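Jan 4, 2026

So I finally quit buying bread. I know, I know, everybody did this years ago and has already moved on to whatever comes after sourdough, but I'm slow with trends and I was perfectly happy with the rye from Kinnunen until they cut their hours and started closing before I get off work. Two weeks of sad supermarket slices and I was texting my friend Hertta Lahtinen to ask if she still had that jar of starter she used to brag about.

She did! She brought it over in a pickle jar with a coffee filter rubber-banded on top and a page of instructions in pencil, half of which I can't read. One line says either "feed at night" or "feel all right," and I've been doing both.

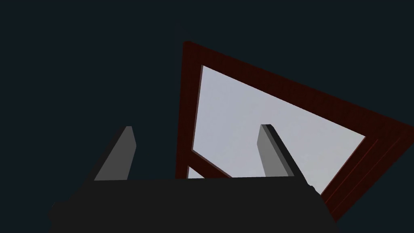 My first loaf was a brick. I mean it, my knife slid right off the crust and I ended up tearing it apart over the sink. The second was better on the outside and pure glue in the middle, and I ate it anyway, toasted twice, with so much butter that it could have been anything. I wrote to Hertta in a bit of a sulk and she asked how warm my kitchen was. I had no idea. Who knows how warm their kitchen is? So I dug out the thermometer I use for candy and left it on the counter overnight, and it was freezing in there (well, not freezing, but I wouldn't want to rise in it either).

The jar now lives on top of the fridge, pushed to the back where the warm air comes up. Big change. It used to give me a few lazy bubbles, and now it climbs up the glass and once came right out through the coffee filter and down the fridge door while I was at the movies.

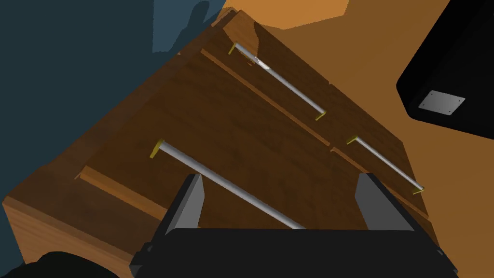

Okay, for the people who asked what I do, this is how it goes at my house. In the evening I mix 300 grams of water with a big scoop of starter, stir until it looks like dishwater, then add the flour, mostly bread flour with a handful or two of rye. It gets a rest of 20 minutes while I clean up. Then salt, then I fold it over on itself whenever I walk past. I used to set timers for the folding and I was miserable. Now I do it during the commercials and the dough doesn't seem to care one bit.

It goes in the fridge overnight, and in the morning I heat up my grandmother's heavy pot until the whole kitchen smells like hot iron, drop the dough in and try not to burn my wrist. I have burned my wrist every single time. Neusa Rezende from my choir tells me to lower it in on a sheet of parchment, and I keep buying parchment and forgetting I own it. 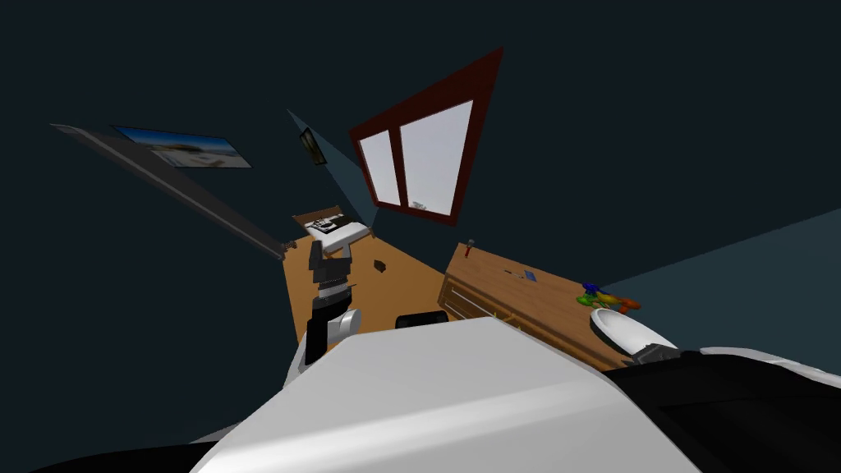 Arm stretched out toward the bed, gripper open.

What surprised me most is how much I like the leftovers. You have to throw some starter out when you feed it, and I felt so guilty about that for the first week that I had three jars going at once. Now it goes into pancakes! They come out a little sour and really crisp around the edges, and they're good with jam or with a fried egg. Crackers work too, if you roll them thinner than you think you should and keep an eye on the oven. I've lost whole trays by sitting down "for a second." 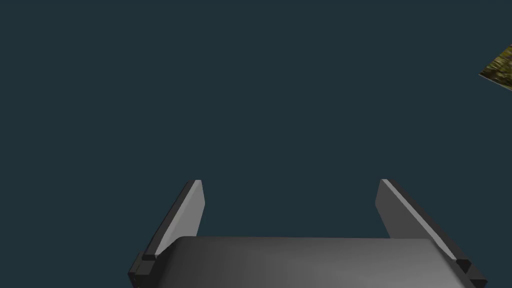
I did try a recipe from a library book that wanted the dough kept at one exact temperature for 120 minutes, with a chart to fill in. The bread was nice. It tasted the same as my commercial-break bread, and I had flour on my good pencil.

Next up is a seeded loaf, with sunflower and a bit of caraway, though Hertta thinks caraway belongs in cabbage and nowhere else. If any of you have a trick for getting the seeds to stay on the crust, leave it in the comments, please. Mine are all at the bottom of the toaster.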